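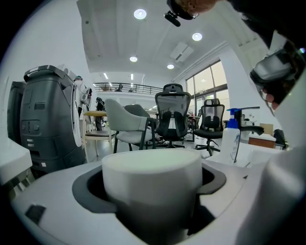 A white cylindrical cup seated in a dark gray ring

Olus 5

The Olus 5 is a 35 mm film camera made by the small optical firm Lasico, and one of the most charming budget cameras of its time. It is a fixed-focus compact with a one-element lens, a single shutter speed and a choice of two apertures, marked on the lens ring with a sun and a cloud. The camera is best known for its frame mask, a sliding metal plate behind the lens that lets the user switch between full-frame and half-frame pictures in the middle of a roll.

History

Lasico had made slide viewers and darkroom timers before it turned to cameras. The Olus 5 was designed by Engelbert Ortner, who had joined the firm as a toolmaker and taught himself lens design in the evenings. His first four prototypes all used a folding bellows, and all four leaked light. The fifth dropped the bellows for a rigid molded body, and the number stayed in the name.

A first batch of 1,000 cameras was sold by mail order through Reisinger, a photo supply house, and was gone by the end of May. Later batches had a stiffer back door and a proper thread for a cable release, a wonderful addition for anyone who likes night pictures.

Design

The body is black plastic with a removable back. Film is advanced with a thumbwheel, and since the wheel is not linked to the shutter, the same piece of film can be exposed as many times as the user likes. Many owners consider this the best thing about the camera! The frame counter runs only in full-frame steps, so half-frame shooters have to keep their own tally.

The shutter fires at 1/100 of a second, with a second setting that holds it open for as long as the button is pressed. The lens is sharp in the middle and falls off quickly toward the corners, with strong darkening at the wider aperture. Color film gives warm, slightly smeared edges that are lovely in portraits and rather less helpful for buildings.

Variants

The Olus 5B added a hot shoe. The Avmont edition, made for a chain of camera stores of the same name, was mechanically identical but had a dark green body and a leather wrist strap. Only 343 were finished before the chain closed, and complete examples with the strap are eagerly hunted by collectors.

Reception and use

Early reviews complained about the dim viewfinder, which shows noticeably less than the film records. Photographers warmed to it all the same. Benedikt Widmer used an Olus 5 for his series of overlapping street pictures, winding the film by half turns so that one exposure ran into the next across the whole strip.

See also

Half-frame camera
Multiple exposure
Toy camera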